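Part 4: Teaching your Pace gripper to work around a CPU socket

By now you should have the Pace bolted to the wrist plate, the cable clipped along the arm, and the Cirkero control app open on your laptop. If the app still shows a gray dot next to "Wrist view," go back to Part 3 and redo the pairing. I skipped that once and spent a whole evening in July blaming the cable!

I wrote this part for server boards, which is what I do all day (pull the boards, swap the chips, send them back out). A desktop board works the same way, you just get more elbow room.

Before you start

Unplug the server and pull the power supply. Clip your wrist strap to bare metal on the chassis. Set the speed slider in Cirkero to 9 and leave it there for this whole section. The slider goes up to 1000, and I know it's tempting, but socket pins bend if you so much as look at them funny.

CAUTION: Keep your free hand on the stop button any time the fingertip is below the top of the memory slots.

Setting the approach point

1. Open the load plate by hand and lift it all the way up. The Pace can learn to do this later (see Part 6), but please don't start there.

2. Jog the arm over the board until the socket sits in the upper half of the wrist view. Come in at an angle. Straight down looks neater, but then the gripper body hides everything you care about.

3. Bring the long middle finger in slowly until the narrow tip is at the lower edge of the retention frame, just below the processor. Check where the lever is before every little nudge. On the Dell board I used, it runs off diagonally to the lower right, with the hooked end by its latch, and the memory slots are right there behind it.
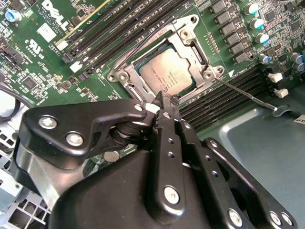

4. Happy with the spot? Press Save Point and give it a name you'll recognize in a month. I use the board's shelf tag, so mine is "1304 socket."

5. Back the arm off using Retract, then press Go To Point and watch it come in again. Do this a few times. If the tip lands somewhere different, snug up the wrist plate screws and save the point over.

Note: If you get error 260 during step 5, the arm thinks it has bumped something. Nine times out of ten for me it's a loose cable dragging on the chassis. Clear it, press Reset, and retract before you try again.

Marisa Sartori over at Vullside sent me a nice shortcut for this: hold Shift while jogging and the arm moves in the smallest steps it has. It's so much better than fiddling with the slider.

When the point repeats cleanly, save the job file and go on to Part 5, lever and latch practice.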